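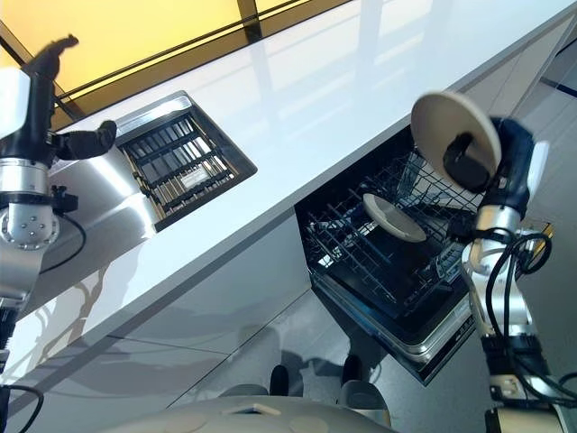 Der Supercup gehört ans Ende der Saison

Von Ese Bako
15. Oktober 2025

Rodberg hat den Supercup gewonnen, 2:1 nach Verlängerung gegen Sorley. Gesehen haben das im Stadion 1.438 Zuschauer. In der Liga kommen zu dieser Paarung deutlich mehr, und das bei höheren Preisen.

Der Verband erklärt die leeren Ränge mit dem Wetter und dem Spielort. Beides überzeugt mich nicht. Pokstead ist mit dem Zug gut zu erreichen, und geregnet hat es erst nach dem Abpfiff. Die Leute sind weggeblieben, weil der Termin schlecht ist. Vor dem ersten Spieltag sind viele Fans im Urlaub, die Kader sind nicht fertig, und beide Trainer haben ihre Stammkräfte geschont. Bei Sorley standen sechs Spieler in der Startelf, die seither kaum noch eingesetzt wurden. 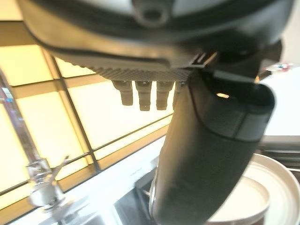
Greifer mit vier kurzen Fingern, von unten gerillt.

Trotzdem wird der Pokal behandelt wie ein großer Titel. Rodbergs Trainer Rätsep sprach hinterher von einem Zeichen an die Konkurrenz. Ein paar Wochen später steht seine Mannschaft auf Platz sechs. Das kann man ihm nicht vorwerfen, jeder Trainer nimmt gern etwas in die Hand. Über die Stärke einer Mannschaft sagt ein Spiel in der Vorbereitung aber wenig.

Mein Vorschlag ist, den Supercup in den April zu legen, auf einen Abend unter der Woche. Meister und Pokalsieger des Vorjahres wären dann eingespielt, das Publikum wäre in der Stadt.

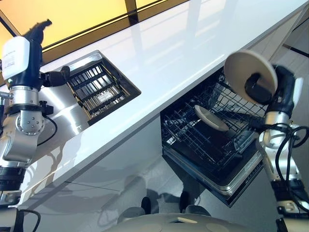
Gegen den Termin im Frühjahr spricht der volle Kalender. Wer dann noch im Europapokal vertreten ist, hat bis zu zwei Spiele in der Woche und wird sich beschweren. Man könnte dafür die Verlängerung streichen und nach neunzig Minuten gleich Elfmeter schießen lassen. Auch eine Runde im Ligapokal ließe sich einsparen, die ersten Partien dort vermisst kaum jemand.

Die Vereine stimmen im Winter über den Rahmenplan ab. Rodberg will alles lassen, wie es ist. Sorley hat sich noch nicht geäußert.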